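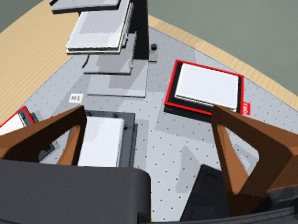 The Prasine plate-handling cell is supplied by Costigan for laboratories that move flat plates between storage racks and work positions. This page carries a safety notice for all cells fitted with the Lavus gripper and control software earlier than the May release. The fault concerns the grip on a plate after a protective stop. Positions with a red rim, such as the one to the right holding a white plate, are used for plates in active work, and a plate released above one of them may strike the plate already in place.

Safety notice: loss of grip on restart
Issued 5th April
Applies to: Prasine cell with Lavus gripper

Description of the fault
When a protective stop lasts longer than 30 seconds, the controller may discard the stored grip force. On restart the gripper fingers relax before the arm moves, and the plate may slip or fall. The fault was reported by a customer site in Flemport, where a plate fell from a height of 200 mm and chipped at one corner. There were no injuries. The fault was afterwards reproduced at our own works.

Cells fitted with the flange plate tool are not affected by the loss of grip force. The speed limit given below nevertheless applies to them until the new software has been installed.
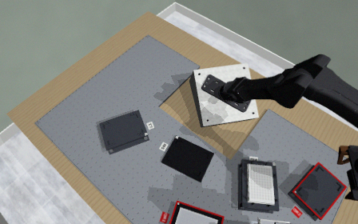

White panel held against the flange plate, above the gap between the two perforated boards.

Action required by operators
1. Limit arm speed to 200 mm per second whenever a plate is carried.
2. After any protective stop, do not press Restart while a plate is held. Switch to manual mode and support the plate with the recovery stand.
3. Keep hands out of the area beneath the gripper until the status lamp shows green.
4. Record each stop in the cell log.
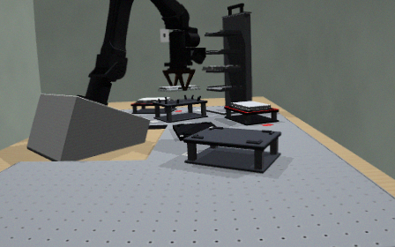 Recovery must be carried out by a trained person, with the guard key removed and kept by that person. Before automatic running is resumed, the whole board is to be checked for plates lying outside their positions. A plate resting at an angle on the open board, like the black one between the wedge block and the nearest platform, must be removed by hand and inspected. The shelf arms of the rack are then to be compared with the stock list held by the controller.

Replacement parts and software
The May release corrects the fault and is free of charge. Finger pads that have been in use during a drop should be replaced. They are supplied in packs of 50.

Enquiries about this notice should be addressed to Mohammed-Awal Aryee, Product Safety, Costigan, quoting the serial number of the cell.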